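The hand should learn from someone who is bad at it

My colleague Hema Hegde can drive a robot hand by remote control so well that people stop behind her chair to watch. I am the opposite case. I started in May, and I still bump the table with the fingers when I try to take something small. So you may think I write this text from jealousy, and maybe a little of it is true. But I want to argue that the demonstrations we collect for robots should not come only from people like Hema.

First I should say how we work in Gornenitz. The operator wears a glove and looks at a screen, and on the screen there is a simulated table with one object on it. The operator moves, the simulated hand moves, and everything is recorded. Later a program studies the recordings and tries to do the same. We call our simulator Varma, after the street where the old office was. The tasks sound very easy. Reach the bowl. Put the fingers over the rim. Pull the bowl to the middle of the table.

I was given the bowl for my first two weeks. Before this I believed that a bowl is the most simple thing a person can touch. At home I take one from the shelf while talking on the phone. With the glove I had to decide everything: which side to come from, how open the fingers should be, where to leave the thumb. The thumb was my biggest problem. My own thumb knows where it is. The thumb on the screen has to be remembered.

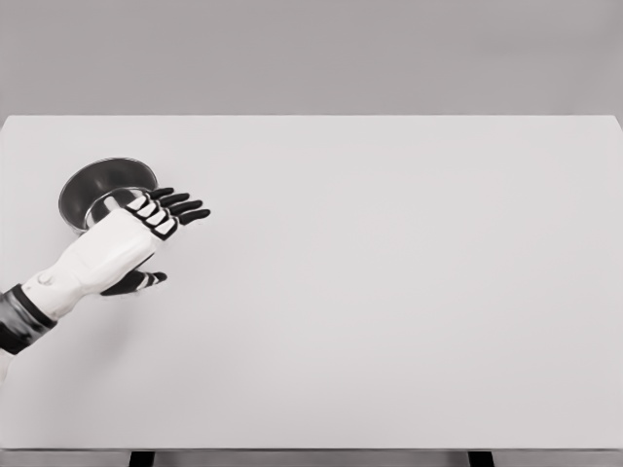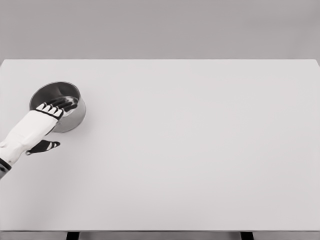
The simulated hand and the metal bowl in Varma. In the second picture the fingers are over the rim.

When Hema does this task, her path is short and almost the same each time. It is beautiful to look at, and for a while our whole team at Stimwood used only her recordings. Then we moved the starting place of the bowl by two centimeters, and the trained program closed its fingers on the air. I do not blame her for it. She had never missed in that way, so in her recordings there was no example of how to come back after you miss.

My recordings are full of coming back. I go too low, I stop, I lift the hand, I try from the other side. A colleague from our Clesidow office wanted to delete these parts and keep only the last good seconds. I asked him to leave 20 of them complete, with all the hesitation inside, and to train once more. The new program was slower and not so pretty. It also found the bowl more often when the bowl was not in the usual place.

I know that one small trial does not prove much, and I know the other side of the question too. A bad teacher gives bad habits. If I scrape the rim every time, the robot will learn that scraping is part of the job. Some of my attempts should really go to the garbage, and I have put them there myself. There is also the matter of money — a slow operator costs the same per hour as a fast one and brings home less data.

Still, I think we make a mistake when we choose demonstrators as if we choose musicians for a concert. We ask who has the cleanest movement. We could also ask who shows the most different situations, and who knows how to get out of them. A child does not learn to pour milk by watching only a waiter from an expensive restaurant. He also sees his father spill it and take the cloth.

There is one more thing, and it is about respect for the work. Teaching by hand is often treated as a job for which you need only patience. People say "just move the glove." After my two weeks with the bowl I cannot hear this word "just" calmly. The person in the glove makes many small decisions, and the robot keeps them all, the good ones and the lazy ones. I would like it if our engineers sat in that chair regularly, especially the engineers who clean the data. They would maybe cut less.

Hema does not agree with me on everything. She thinks an expert could make mistakes on purpose and recover from them, and this would be cheaper than hiring clumsy people. We tried it, and her mistakes looked very polite. She is practicing to make worse ones, and I am practicing with the thumb.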